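Kerkden, July 27, 2024 -- Desix has released Zitament 2, an update to its system for teaching handling tasks to two-armed robots by hand. An operator carries a gripper in each hand and carries out the task at normal working speed. Finger opening and tool path are recorded together and used to train the control software.

The release adds support for small household items that have to be held upright or taken in and out of open boxes. Desix collected 541 demonstrations of this type between January and the release date, in homes and shared buildings with ordinary floors, furniture and lighting. 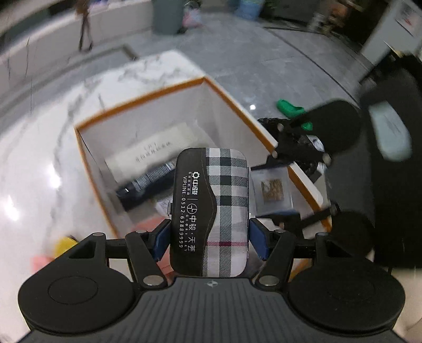 Both grippers now share one clock. In the previous version the left and right recordings were aligned after the session, which led to errors when an item was passed from one hand to the other. Sessions shorter than 20 seconds are no longer rejected by default.

"Most of our faults came from timing, and very few from grip," said Maxine Katene, head of data at Desix. "An operator who pauses with an item in the fingers is giving us useful data, and the old software trimmed it out."

Remote control remains available for sites where an operator cannot be present. Recordings made by either method are stored in the same format -- existing files do not need to be converted.

Zitament 2 is available to current licence holders at no charge. Donnelly will handle sales and training in five regions.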